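Folding Small Fleece Cloths So They Stack Flat

Filed under: Laundry & Linen > Folding

Fleece does not crease the way cotton does. A cotton napkin pressed along a fold will hold that fold in a drawer. A fleece cloth springs back, and a pile of them leans within a day. The method on this page uses the hems and the weight of the pile to do the work that a crease would do on a flat-woven fabric. It applies to hemmed cloths of washcloth size up to small hand towels.

What you need

A surface larger than the cloth when opened out. A table is best. A bed with a blanket on it also works, and the slight grip of the blanket keeps the corners from sliding. A patterned blanket with diagonal stripes is harder to square against than a plain one, so line up with the edge of the bed and ignore the print.

A box or drawer with straight sides. I use a Stalten box with an inside width of 186 mm. Measure yours before starting, as the final fold depends on it.

Before folding

Cloths must be fully dry. Fleece can feel dry on the face and still hold water in the hem, where the fabric is doubled. Pinch each hem between finger and thumb. If it feels cooler than the middle of the cloth, hang it for another hour.

Shake each cloth once, holding two corners of the same side. A cloth that has been picked up by the middle will hang in a twist, with the hems lying across each other. Put it down, find a corner, and run a hand along the hem until you reach the next corner. Trying to untwist it in the air takes longer.

Brush off lint with a dry hand in one direction only.

Step 1. Lay out

Place the cloth with the turned side of the hem facing up. On most cloths this is the side where the raw edge has been folded over and stitched down. Smooth from the center to the corners. Do not pull. Fleece stretches more across its width than along its length, and a cloth that has been pulled will fold into a slight wedge.

Step 2. First fold

Bring one side over to meet the opposite side. Stop 4 mm short of the edge. Two hems placed directly on top of each other make a ridge, and the ridge doubles with every later fold. The offset lets the upper hem sit beside the lower one.

Step 3. Second fold

Turn the cloth a quarter turn. Fold in thirds: the near third away from you, then the far third toward you. Keep the offset on this fold as well. Press down with a flat palm for a count of five, starting at the folded edge.

Step 4. Check the width

Set the folded cloth against the box. It should be narrower than the inside by a finger. If it is wider, open it back to Step 2 and fold in quarters at Step 3. Do not force it in. A compressed cloth pushes against its neighbors and lifts the pile.

Step 5. Stack

Place each cloth with its smooth folded edge facing the front. Alternate the thick side left and right as the pile grows. Stop at a height of 40 mm below the rim. Put one heavier item on top overnight, such as a folded bath towel.

Common faults

Pile leans to one side: the thick sides were not alternated.

Cloth opens when lifted: the palm press was skipped, or the cloth is too small for thirds. Use a single half fold and accept a larger footprint.

Corners stick out: the cloth was not square to begin with. Older cloths often shrink along the stitching. Fold these so that the uneven hem ends up inside.

Fuzzy surfaces cling together: usually static from the dryer. Leave the cloths spread out for ten minutes before folding.

Comments (2)

Genivaldo Macedo
The 4 mm offset fixed the ridge. I had been lining the hems up exactly. My box is narrower than yours and quarters were needed for all of them.

Wubit Sisay
Does this hold for microfiber? Mine are thinner, and I found thirds came out too loose. Went back to halves and then a roll.

We use cookies to remember your settings and count visits. By continuing to read you accept this. Manage preferences
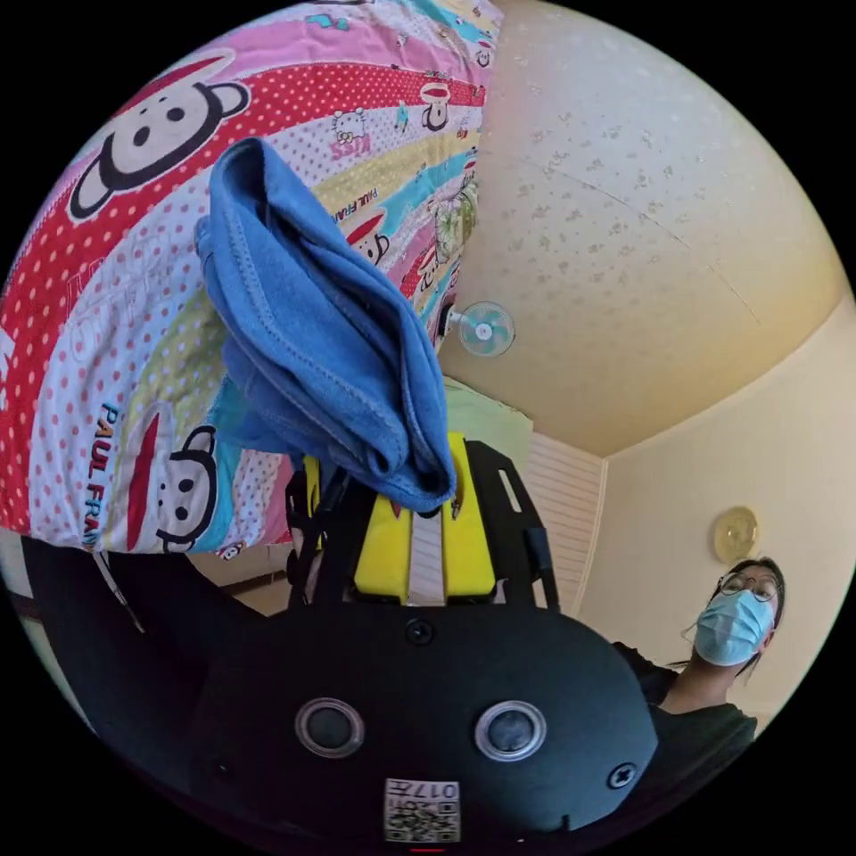 Should fleece cloths be ironed before they are folded?

Leave the iron out of it. Most fleece is polyester, and direct heat can flatten or melt the pile. Smooth the cloth by hand on a flat surface and let the weight of the stack do the rest.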